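Tetari Kitchen Set: Read Me First

Welcome, and thank you for taking an interest in our little kitchen! Tetari is a collection of 151 short tidy-up sessions, all of them set up on and beside one cooktop, together with the notes that go with each one. I have tried to write down everything I wished I had known when I started (and a few things I only learned by tripping over them), so please forgive the length. If you are in a hurry, the sections on layout and known problems are the ones to read.

What is in the collection

Each session is one small kitchen job. Something gets put in a pot, or taken out of it, or moved out of the way so that the surface is clear again. The jobs are meant to be the kind of thing you do without thinking while you wait for water to boil, and we kept them short on purpose. Most run under two minutes. The longest is session 88, which goes on and on, and which I have left in because I am fond of it.

There are 7 kinds of job, and the name of the job is the first line of every note:

pot-fill
pot-empty
pot-shift
sponge-move
sponge-wipe
lid-on
clear-all

The last one, clear-all, means that everything loose comes off the cooktop and goes to the counter beside it. It was added in February, after the first batch was finished, so you will not find it in the low session numbers.

How the folders are laid out

Sessions are grouped by job and then numbered in the order they were done. Inside each session folder there are 2 files besides the pictures: notes.txt, written in plain sentences, and items.txt, a list of whatever was set out at the start, one item to a line. If the two disagree, trust items.txt. I wrote the notes in the evening and my memory is not what it was.

Folder names are all lowercase with a dash between words. A handful from the Maurya batch used underscores until Shivam Bansal went through and renamed every one of them, for which he has my lasting thanks and one very large lunch.

Words we use for things

It took us a surprising amount of back and forth to settle these, so here they are.

Cooktop: the black glass panel only. The white countertop it sits in is always "counter," even right up against the border.

Burner: the printed ring on the glass and everything inside it. A pot is "on the burner" if any part of its base is over the ring. We did argue about this one! Shivam wanted at least half the base to count, and if you would like the stricter reading, the notes for pot-shift say which way each session leans.

Pot: the pot itself, whatever happens to be in it. Contents get their own line.

Food: anything that goes in the pot, listed by color and not by name. We began with names and ended up with three spellings of zucchini and a long quarrel over squash, and color has served us much better ever since.

Sponge: the yellow block. If it is standing up, the note says "upright," and if it is on its broad side, the note says "flat." Please keep to these two if you send us corrections.

A typical sponge-move

The starting layout for sponge-move has the pot on the left with food already in it, usually an orange piece and a green one, and the sponge upright on the glass to the right of the pot. The job is over when the sponge has left the cooktop. The pot is supposed to stay where it is the whole time, and if it got nudged, the note says so.

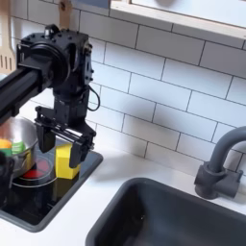

Known problems

Reflections are the big one. The glass is glossy and shows soft copies of whatever is standing on it, so be a little careful if you are picking things out by color alone.

In some 6 sessions the green piece was left off items.txt though it was there at the start. I am fixing these as I find them.

The Irnia and Fluden batches used different words for the counter ("worktop" and "side"). I have changed the notes to match the rest, but the old words may still turn up in pot-empty.

Sending corrections

Please do! Give the job name and the session number, tell me what looks wrong, and I will get to it as soon as I can. Small fixes are every bit as welcome as large ones, spelling included.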